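How to Paint a Small Room with Two Coats of Emulsion

Updated in November with a longer section on corners.

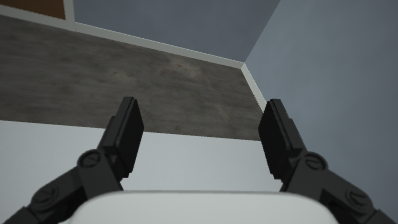
Most small rooms can be painted over two days, with the walls prepared on the first and both coats put on during the second. These notes cover plain plastered walls that have been painted before. New plaster needs a thinned first coat and bare wood needs primer, so see the separate pages for those.

What you will need

Emulsion for the walls
Sugar soap and a sponge
Filler and a flexible filling knife
Fine sandpaper, 120 and 180 grit
Low-tack masking tape
A 9 inch roller with a medium pile sleeve
A 2 inch angled brush
A tray, a pole and dust sheets

Working out how much paint to buy

Measure the length of each wall, add them together and multiply by the height. A box room of 3 m by 2.5 m with a ceiling at 2.4 m comes to 26.4 square metres. Take off a little for the door and window if you like, though I usually leave them in and have some left for touching up. Multiply by two for two coats, then divide by the coverage printed on the tin. At 14 square metres a litre, the box room needs just under four litres.

Coverage figures assume a smooth wall. Allow more for lining paper or anything with a texture. If you need two tins of a mixed colour, pour both into a clean bucket and stir them together before you start, as two tins of the same shade can differ slightly.

I used Brenlow matt in a grey-blue for the last room I did, a back bedroom in Wirkby. It went on well but marked easily while it was new. For a hall or a child's room I would pay extra for the washable kind.

Preparing the walls

1. Move the furniture out, or push it to the middle and cover it.

2. Turn off the power at the consumer unit before loosening any socket or switch plates. Back the screws off a few turns so that the brush can get behind the edge. Leave the power off until the plates are tight again.

3. Wash the walls with sugar soap from the bottom up, then rinse with clean water. Dirty water running down a dry wall leaves streaks that are hard to shift. Let the walls dry fully.

4. Fill holes and cracks. Rake out any crack first with the corner of the knife, brush out the dust and press the filler in so it stands slightly proud. Deep holes are better filled in two goes.

5. Sand when the filler is hard, 120 first and then 180. Run your hand over the patch with your eyes shut. If you can feel the edge, keep sanding.

6. Wipe everything down with a damp cloth and put a dab of paint over each filled spot. Filler soaks up paint and will show as a dull patch otherwise.

Old houses may have lead paint under later coats, mostly on woodwork. Test before sanding anything you are not sure of.

Cutting in

Cutting in means painting the edges by hand where the roller will not reach. Dip only the first third of the bristles and tap them on the side of the kettle. Lay the paint on a little way from the line, then bring the brush up to it in one slow stroke. A band 5 cm wide is enough.

Do one wall at a time, cutting in and then rolling it before the edge has dried. If you cut in the whole room first you may see a darker border around every wall.

Inside corners

Where both walls are the same colour, work the brush down into the corner and out on each side. Watch for paint gathering in the angle, and go back with a nearly dry brush after a minute or two.

Where the colours differ, paint the lighter wall first and take it slightly round the corner. Leave it overnight, then cut the darker colour up to the line. Few corners are straight, so a spirit level and a faint pencil mark will help.

Rolling

Load the roller until it is evenly covered but not dripping. Start near the top and roll a strip the width of two rollers, working down to the skirting. Finish with light strokes in one direction, top to bottom. Move along and overlap the last strip while it is still wet.

Wait as long as the tin says between coats, usually four hours. A cold room will need longer. Open the window a little and keep the heating low.

Finishing off

Peel the tape back slowly at an angle while the second coat is still slightly soft. If it has dried hard, run a sharp knife along the edge first.

Scrape the spare paint back into the tin and wash the sleeve in warm water until it runs clear. Write the room and the shade on the lid. Leave the walls a couple of weeks before washing them.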